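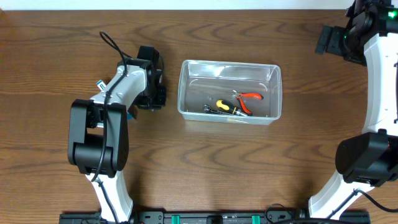 Takbridge, August 9, 2021

Bench Hand Tools: Storage and Issue FAQ

Applies to all benches at the Takbridge workshop. Replaces the March version. Text maintained by Roswitha Stöcker, tool stores.

What goes in the clear bin?

General hand tools in use on that bench: screwdrivers, pliers and similar items of comparable size. The bin is the shallow clear plastic type with a rolled rim. Tools lie flat on the floor of the bin. Nothing is stacked above the rim.

Why clear bins and not the gray drawers?

The contents can be checked from a standing position without opening or lifting anything. The gray Candow drawers remain in use for fasteners and consumables only.

Can pliers and screwdrivers share a bin?

Yes. Handles may overlap. Do not rest the jaws of the pliers on a screwdriver tip, and close the jaws before putting the pliers down. Cutting tools with exposed edges go in the rack.

Where on the bench does the bin go?

Toward the back, near the middle, with clear space in front of it. It is not to be placed on the front edge or on top of a drawing. If the job needs the full surface, move the bin to the shelf under the bench and return it when the job is finished.

Are liners required?

No. Foam liners were tried with the first Kramer bins and held metal filings. Use the bin bare and wipe it out at the end of the week with a dry cloth. A mild dish soap solution is fine for grease. Do not use acetone or brake cleaner on the plastic. Both will craze it.

Do precision screwdrivers go in the same bin?

No. Precision sets are kept in the package they came in, or in the holder from inside the package if the set has one. The small shafts bend under heavier tools and the tips chip.

The precision sets have Japanese packaging. How do I identify them? 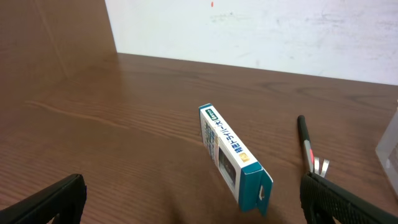 Precision screwdriver set in its retail box, long side up.

The words to look for are 精密ドライバー, read as "seimitsu doraibaa," meaning precision screwdriver. They are printed along the long side of the box. The front has a clear window. Check the contents through the window before breaking the seal on a new set, and compare them with the list on the stores card.

I don't read Japanese. Is there an English sheet?

A one-page translation is filed under stock number 3203. It covers the tip types and the maker's cautions. Ask at the stores window for a copy. Do not write the translation on the box itself.

Can I throw the box away once the set is open?

Keep it. Sets returned without packaging have to be matched to a stock card by hand, and two of the sets look nearly alike once unpacked. If the box is torn, tape it. If it is past taping, hand it in with the set and stores will transfer both to a labeled pouch.

How should a boxed set be stored?

On a peg, by the hang tab, if the tab is intact. Otherwise upright on its narrow edge in the Vosus rack with the printed side up. Do not lay boxes flat in a pile. The windows are thin and crack under load.

The hang tab has torn. Can I punch a new hole?

No. Use an adhesive hang tab, stock number 734. Clean the surface first, press for ten seconds and leave it a few minutes before hanging.

What is the load limit for the pegs?

The long pegs are rated at 700 grams each. One boxed precision set per peg keeps well inside that. The short pegs are for single items only.

Can tools be left on the bare tabletop?

During a job, yes. The tops are wood with an oil finish and will mark. Put a mat down before using anything that can slip, and do not use the tabletop as a backing for punching or prying. Small scratches are left alone. Report gouges, burns and solvent rings.

Who refinishes the tops?

Stores arranges it once a year. The tops are sanded and re-oiled, and the bench is out of use for two days. Spot repairs by users tend to leave a patch in a different shade, so please leave them to us.

What about marks on the wall behind the bench?

Scuffs are not reportable. Do not pin or tape job sheets to the wall. Use the clip board on the end of the bench.

How do I report a missing or damaged tool?

Fill in the yellow slip and leave it in the bin in place of the tool. Stores collects slips each morning. For a precision set, give the size of the missing driver if you know it. Single replacements are held for the common sizes. For the others the whole set is exchanged.

Can I bring my own tools?

Yes, marked with your initials on the handle. Personal tools are kept out of the shared bins and are not covered by the exchange scheme.

How many items does the stores list cover?

More than 3000 lines, including consumables. The full list is kept at the window. The bench extract is two pages and is posted inside the cabinet door.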